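The Tenant Upstairs

Neusa Siqueira had the ground-floor flat in Sperling Street for the whole of her working life and a good stretch after it. When the landlord died, his nephew sold the building to a company called Dekico, and Dekico sent a letter. It was dated Wednesday, July 5, 2023, and it said the tenants had until December.

She read it at the kitchen bench with her coat still on. Then she put it under the fruit bowl and fed the cat.

The man upstairs got the same letter. His name was Edivaldo Prado and he tuned pianos. In all the years he had lived above her they had spoken mostly about the bins. He came down that evening, knocked, and held the envelope up in front of him like a bus pass.

"Did you get one?"

"Everyone got one," Neusa said.

"What will you do?"

"Have my tea."

He stood there a bit longer, so she asked him in.

It was cold that July. The heater in the front room had two bars and one of them worked. They sat near it with their knees almost touching the grille and went through the letter line by line. Edivaldo had a pencil. He underlined the parts he thought were rude. Dekico would pay each household 800 dollars towards the cost of moving, provided the keys were returned on time and the walls were clean.

"I've got a piano up there," he said. "It went in by the window. They had to take the frame out."

"I remember. I lost a geranium."

"I never said sorry for that."

"No," said Neusa. "You didn't."

He wrote something on the back of the envelope. The next morning there was a geranium on her step, a poor one from the supermarket, with the sticker still on the pot.

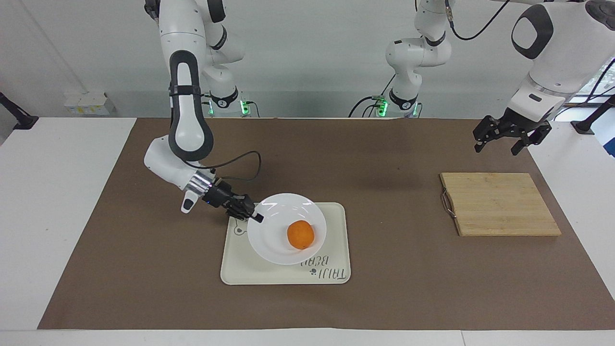
After that he came down most evenings at 5, when he was home from his last job. Neusa found she was cooking for it. She had cooked for one for so long that her hands didn't know the amounts, and for a week there was either too much rice or hardly any. He brought what he could. He wasn't a cook, and his idea of a contribution was a single orange, which he set in the middle of a white plate as if it were a roast. She cut it in half and they ate it over the sink. He told her about a hall in Kimuvness where the piano had mice in it, and she told him about the cannery, and the forewoman, Wanda Marchetti, who could hear a bad seam in a tin by tapping it with her ring.

"Is that true?" he said.

"She was right more often than the machine."

He thought about this for some time. He said he would have liked to meet her.

In spring the other tenants began to go. Jailson Pimentel from number 3 went to his daughter's and left his bicycle in the hall for anyone who wanted it. The young couple at the back went in the night, and then came back in the day for the washing machine. The building got louder with fewer people in it. Neusa could hear Edivaldo's footsteps from the stove to the window, and she could hear when he stopped.

A man named Welington Portela came from Dekico to look at the walls. He was polite and his shoes hurt him. Neusa gave him a chair. He wrote down a crack over the door and she told him it had been there before he was born, and he crossed it out again.

"Have you found somewhere?" he asked.

"There's a place in Uton. It's on the ground floor."

"That's good."

"It has two bedrooms," she said. "And a wide front window."

He looked at her, and then up at the ceiling, where someone was playing the same note again and again, a little higher each time.

"What's he doing?"

"He's getting it ready to be moved. I told him it's silly. It'll be out again by the time it gets there."

"So why does he bother?"

Neusa took the letter from under the fruit bowl and handed it to him, in case he needed it for his records. It had pencil all over it by then, and a ring from a cup.

"You can go up and ask him," she said. "Mind the bicycle."

The note upstairs went on. Mr Portela folded the letter into his clipboard and eased one heel out of its shoe. Neusa put the kettle on and got down the cups.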